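Open Day at the Jorkwood Lab: Notes for the Members' Evening Talk

Slide 1

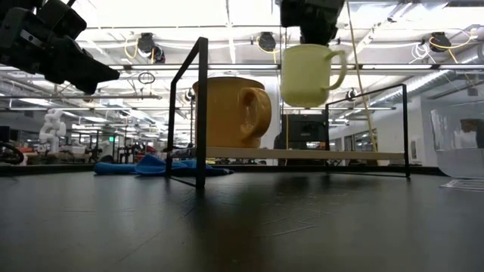
Two-arm mug rack station, main hall, Jorkwood.

Leave this up while people sit down. Start when the side door is closed.

Opening

Thank the Sitinham Makers' Circle for the room. Say up front that I am not a roboticist. I repair small appliances, I went to the open day as a visitor, and I took notes. Total talk is 20 minutes with questions after.

Ask for hands: who has seen a robot arm working in person? Wait for the count. At the spring meeting it was only a few. If it is most of the room tonight, skip the next paragraph.

The arms at Jorkwood are the kind that bolt down and reach over a table. They don't roll around and they don't talk. One of the visiting kids was let down by this and said so.

Getting there

The lab opened its doors in April, from ten in the morning until four. Groups of 14 went through together. You signed in, got a sticker, and were asked to keep bags off the floor. Parking was behind the old Lulosora warehouse, and the walk from there is longer than the map makes it look.

Point out the ceiling on the slide. Lights, rails, pipes, yellow cable. I spent a good part of my first five minutes looking up. A lot of us in this room have shops where the cords run across the floor, and I came home and moved two of mine.

The mug task

Back to the slide. Point to the pale mug, which one gripper has by the rim. The orange mug is at the rack. The other gripper has nothing in it.

The job was mugs and a rack. Staff set it up between groups and ran it again for each new one. Our guide said they picked it because everyone who walks in already knows how to do it, so the visitors can judge it for themselves. I thought that was fair. People around me were giving advice out loud within a minute.

Talk about the handle. When you hang a mug at home you don't think about which way the handle is facing. You turn your wrist on the way over. For the arm, that turn has to come from somewhere. Hold up my own mug here and do it slowly, once by the rim and once by the handle. Let people see how much the wrist moves.

(Bring the mug. Don't use the one with the chip.)

Talk about glaze. I asked whether a shiny mug is harder than a dull one. The guide said shiny surfaces can give the cameras trouble and left it there. The orange one is glossy, the pale one is matte. I would have liked to hear more, but the next group was waiting.

Speed. It is slow. I want to be plain about that, because several members asked me beforehand if it would put anyone out of work at the diner. A person clearing tables would be done and gone. The guide agreed with this and didn't seem bothered by it.

Numbers

The lab keeps a tally on a whiteboard by the door. On the day I went it read 2,368 attempts on the rack task since they began. I asked how many were good ones. That figure was not on the board, and the guide said they were still sorting the early ones. Pass that along as I heard it and don't guess.

Each session at the table runs around 60 minutes before they stop and check everything over.

What I asked

Does it matter that the rack is thin black metal on a dark table? Answer: yes, somewhat, and they change things on purpose from time to time.

What happens when a mug breaks? Answer: they sweep up and get another mug. They buy them secondhand.

Can the arms hurt you? Answer: they can, and there is a stop button within reach of whoever is running the station. She showed us where it was before anything moved.

What it has to do with us

Keep this part short — it ran long at the rehearsal.

The Espinoza project is our own pick-and-place arm, the one on the back bench. It has 2 fingers and it drops things. After the visit I think we have been starting it on the wrong object. We have been using bolts. I'd like to try something bigger with a rim, and I'd like us to write down every attempt, including the bad ones. A clipboard would do.

Show the clipboard. Ask if anyone will take the first month.

Questions

Repeat each question before answering, the back row can't hear. If asked about cost, say I don't know. If asked about the next open day, the lab said fall, with no date yet. Sign-up sheet for a shared ride is next to the coffee.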